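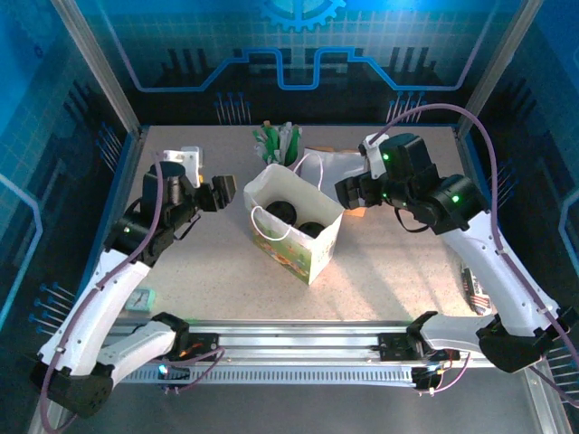
Planning a Two-Arm Packing Bench for a Small Workshop

These notes are for a small shop that packs gift bags, sample bags or party favors and wants to put a pair of light robot arms on the job. They cover the bench and the things around it. Prices for the arms change too fast to list here, so get a fresh quote.

Start with the bag

Buy the bags first and plan the bench around them. Paper bags with rope or string handles vary more than you would expect, even within one carton. Set a bag open on a table and measure its height, the width of the mouth, and how far the handles fall across the opening. A handle lying over the mouth will snag a gripper finger sooner or later. Fold the handles outward by hand when you set the bag down, or budget time for the arms to do it.

Add 4 inches above the tallest bag for the gripper to clear the rim with an item in its fingers. If the arm you are pricing can't reach that height at the middle of the table, look at the next size up.

One arm or two

A single arm can drop things into a bag that stands up by itself. Light paper bags don't always stand, and they slide when touched. A second arm can steady the side while the first one loads. If your bags are stiff and have a flat bottom, try one arm and a simple wire holder before paying for two. At our shop the holder cost less than lunch and did fine for the large bags. It was no good for the small ones.

Rail or fixed mounts

Fixed mounts are cheaper and quicker to line up. A rail lets you slide the arms apart for wide jobs and close together for narrow ones. If you go with a rail:

Measure the full length, including end caps and any motor that sticks out past the end.
Leave 10 inches free at each end for cables and for your hands.
Check that the bench top is flat before bolting down. Shim the low spots with metal, as cardboard will crush.
Vacuum the slots at the end of the day. Glitter and paper scraps get in there.

Leszek Olszewski, who set up our first bench, bought the rail one size longer than the plan called for. We have used the extra length twice.

Work surface

Pick a matte top. Shiny tops throw glare into a camera, and pale glossy bags on a pale glossy table are hard to pick out. A light speckled gray works well for most colors of item. White bags show up better if the walls behind are darker. Printed wall panels are fine as long as the pattern stays put from one day to the next. Changing the background in the middle of a job may mean setting up the vision again.

Cables

Budget for longer cables than the kit includes. The wrist cable needs a loose loop so it can turn without pulling. Run the arm through its whole reach by hand with the power off and watch the loop at every joint. Tie it down only at places where the arm doesn't bend. Keep a spare wrist cable in the drawer. Ours came from Wieczorek and took three weeks.

What to pack for testing

Don't test with the real goods only. Put together a box of odd things and keep it near the bench: something round, something flat like a folded card, something small and hard such as a travel alarm clock, and something thin that stands in a bunch. Round items roll to the bottom and leave room on top. Flat ones are the hardest to pick up off a bare table, so try a thin foam pad under them.

Sample budget for the extras

This is what we spent besides the arms and the rail.

Bench top and legs, Flarberg: $555
Wall panels and corner posts, Bedier: $141
Spare gripper fingers, Turier: 4 pairs, free with the order
Clamps, shims, cable ties: out of the parts bin

We had put nothing down for lighting and ended up moving two lamps over from the sewing table. Put in a line for it.

Before you order

Ask the seller how long replacement fingers take to arrive, and whether the pads can be swapped without changing the whole finger. Ask what the arm does when it loses power. Some hold still and some drop, and a dropping arm can flatten a full bag. Find out if the emergency stop is in the price. Mount it at the front of the bench where either hand can get to it.

Order the bench early. We ordered in June and the top came with the wrong hole spacing, so the arms sat in their boxes while we drilled it again. Keep the boxes and the foam. You will want them if an arm has to go back for service.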